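Search this guide Enter a word or part number Go

Section 4: Setting Up and Clearing the Cup Table
Shirima Stacking Cups, table set
14 May 2019, by Marlene Evangelista

This section covers unpacking the cups, laying them out on a table, sorting them by color and putting them away. Washing is covered in Section 5. If you have the Gomville storage crate, read Section 6 before you put the cups away for the first time.

4.1 Choosing the table

Use a flat table with a smooth top. A table between 618 and 790 mm high suits most adults standing up. Textured tops and tablecloths make the cups rock when they are set down.

1. Clear the front half of the table. Small items such as a plant or a pen holder can stay near the back.
2. If the table has a cable grommet, check that the cover is seated flat. Keep the cups in front of it.
3. Move chairs to the far side or away from the table so you can reach the cups from the front.
4. Wipe the top with a damp cloth and let it dry.

CAUTION: Do not set up on a glass table with an unprotected edge. A dropped cup will not harm the glass, but a full crate might.

4.2 Unpacking

1. Cut the tape on the carton along the top seam only.
2. Lift out the cups by the bottom of the stack. Pulling on the top cup separates the stack and the rest fall back into the carton.
3. Remove the paper ring from each color. The rings can be recycled.
4. Lay each stack on its side on the table.

New cups may cling together for the first few uses. Twist the inner cup a quarter turn and pull straight – do not pry at the rim with a tool.

4.3 Sorting by color

Start from a mixed group near the middle of the table and leave room on both sides. Handle one cup at a time until the group is small enough to see every rim.

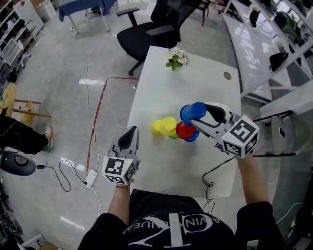

Fig. 4-2. Lifting a blue cup from the mixed group. Yellow stack on its side.

1. Pick the color with the most cups showing and make that your first stack.
2. Look for rims showing under another color. A red cup sitting over a blue one is easy to miss.
3. Take the outer or upper cup off first, then free the one below it.
4. Turn each cup so its open end faces the same way as the stack it is going to.
5. Slide the cup over the closed end of the stack until it stops. Do not force it.
6. Repeat for the next color.

NOTE: A stack lying on its side can roll if the table is not level. Stand it upright, open ends down, if it moves by itself.

4.4 Putting the cups away

1. Check the inside of each cup for crumbs or dust.
2. Stand the finished stacks upright. Keep stacks under 40 cm tall.
3. Place them in the crate with the tallest at the back.
4. Close the lid and fasten both latches (2).

Store at room temperature, out of direct sun. Yellow cups fade sooner than the other colors on a windowsill.

For replacement cups, write to Anderson Vasconcelos at the Numolska parts desk and give the color and the number molded into the base.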